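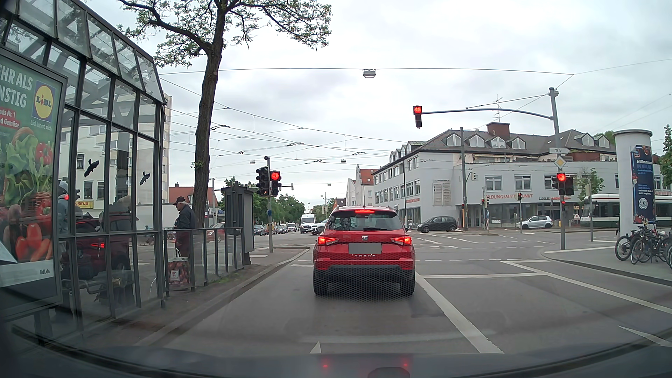

## Keeping a car livable when you drive it every day

My kitchen tips usually get all the space on this page, but February is when my car turns into a second junk drawer, so the car gets its turn. I drive across town and back most days with groceries, a gym bag and whatever I promised to drop off for someone, and after a few winters of that I've got my little habits. Most of them cost next to nothing. A few took me an embarrassingly long time to work out!

### The inside of the windshield

You know that greasy gray film that only shows up when the sun is low? I fought it for years with blue window spray and paper towels, and all I ever did was push it around. What works for me is two microfiber cloths, one barely damp with warm water and a drop of dish soap, the other bone dry. Wipe up and down with the damp one, then side to side with the dry one. If you see a streak, the direction tells you which pass left it.

For the bottom corner where the glass meets the dash (the part no human hand fits into), I wrap the cloth around a silicone spatula and hold it on with a rubber band. Turn your palm up and slide it in from the passenger seat. Much easier on the wrist than leaning over the steering wheel.

Please don't use fabric softener on those cloths. I did, once, and ended up with more smear than I started with.

### Wiper blades, front and back

Before I buy new blades I always try cleaning the old ones. Fold a paper towel, wet it with rubbing alcohol, lift the arm and run it down the rubber edge until it stops coming away black. Half the time that cures the chatter. If the rubber is split or has gone stiff, no cleaning is going to help, so just replace it.

And do the rear one! I forgot mine for so long that my neighbor Mimoza Nikolovski asked if it was there for decoration. She had a point. It gets all the road spray and none of the attention, and the rubber hardens just as fast.

### Check your lights without a helper

Back up toward a garage door or a shop window after dark, press the brake, and look in the mirror. You want to see left, right and the high one in the middle. Then do each turn signal, then reverse. I do it on Thursday evenings when I park facing away from the laundromat, which has a big wide window and very patient customers.

A dull light cover can be wiped down with plain car shampoo and a soft sponge. Skip the scouring pad, even the "gentle" side. I've got the scratches to prove it.

### Grocery runs

- Put a shallow plastic crate in the trunk and leave it there. Bags stand up in it, and when the yogurt goes over, you rinse a crate and not a carpet.
- Load the cold stuff last and all together, so it comes out first.
- Lettuce and tomatoes ride on top, or on the floor behind the front seat. Never in the same bag as potatoes.
- Keep one old bath towel rolled up back there. Mine has been a kneeling pad, a wedge for a watermelon and a blanket for a lamp.
- Take the reusable bags back out to the car as soon as they're empty. Hang them on the front doorknob and you can't leave without moving them.

### Crumbs, sand and dog hair

A dry rubber glove is the best dog hair tool I own. Put it on and drag your hand across the seat in short strokes, always the same way, and the hair rolls up into little sausages you can pick off. Vacuum after that, not before.

For the seams and the air vents I use a cheap, soft paintbrush in one hand and the vacuum hose in the other. My brother-in-law Nevzat Dönmez swears by that sticky cleaning putty, and it does pick up dust, but I left some in the cup holder on a hot day and... well, it's still there, a bit.

Speaking of cup holders - drop a silicone muffin cup into each one. When it gets gross, wash it with the dishes.

### Smells

Find the source first. With me it's been a milk lid, a wet umbrella and a single grape. Once it's gone, leave an open jar of baking soda in the car overnight (wedged upright, somewhere it can't tip) and take it out in the morning.

If the carpet itself got wet, get the mat out and lift the edge if you can. Stuff newspaper under it, swap the paper when it feels damp, and keep going until it comes out dry. I did this after a gallon of water tipped over and it took four days, with a lot of newspaper borrowed from Mr. Duan downstairs.

### What stays in the glove box

I cleared mine out last week and found 76 napkins, which I'm choosing to see as good planning. What went back in was a tire gauge, a pen that writes, a small flashlight, the manual, a few of those napkins and an index card with my tire pressures and the wiper sizes in big letters. I love that card. No more standing in the store aisle trying to remember which side is the long one!

Tire pressure gets checked first thing, before I've driven anywhere, and I write the month on the back of the card so I can't kid myself. I'm on my second card now, and the gauge lives in an old sock so it doesn't rattle.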